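Vehicle Assessment Workshop, Bay 5
Entry of 2 Jan 2018
Entered by: Olumide Tijani

Subject: fuel measurement on the Clitia hatchback, second round

The Clitia was returned to the bay at the start of the shift with the fuel tank as left after the first round. Tyre pressures were checked cold and found to be low on the nearside rear only. All four were set to the figure on the door pillar before any further work was done. The first round should therefore be treated as provisional.

The car was driven over the usual Danano loop, a distance of 241 km in total, with one driver and no passengers. Climate control was set to automatic and left alone. Headlamps were on throughout, as the morning was dull. The tank was filled at the same pump before and after, to the first click and no further. The trip computer was reset at the start of the loop and its reading written on the run sheet before the engine was switched off.

The trip computer gave a better result than the pump did. The same was noted in October with the Cevis saloon, although the gap there was smaller. No correction has been applied to either figure. Colleagues preparing the comparison table are asked to use the pump figure and to leave the computer reading in the notes column.

Remarks on the road. The gearbox is reluctant to change down on the long climb after the reservoir, and the driver is tempted to press harder than is needed. On the return leg the pedal was held steady and the car kept its speed well enough. Wind noise from the driver's door mirror is noticeable at 100 km/h — the Cevis is quieter in this respect. Seat comfort remained acceptable to the end of the loop.

Matters outstanding. The Nijs fuel flow meter has not come back from calibration, and the run was made without it. The supplier has been asked for a date. Until the meter is refitted, results for the Clitia rest on the pump method alone and must be marked accordingly.

A third run is requested with the pressures as now set, in the same direction round the loop. The run sheet is in the blue folder, page 8.
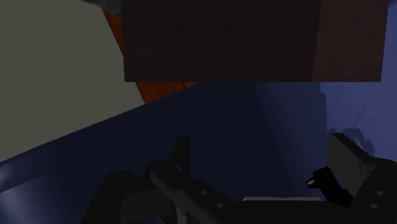
Next entry: Cevis saloon, brake check

Front pads measured and within limits on both sides. Rear pads to be measured when the lift is free. The slight pull to the left reported by the last driver was not felt on the short test route. Item kept open.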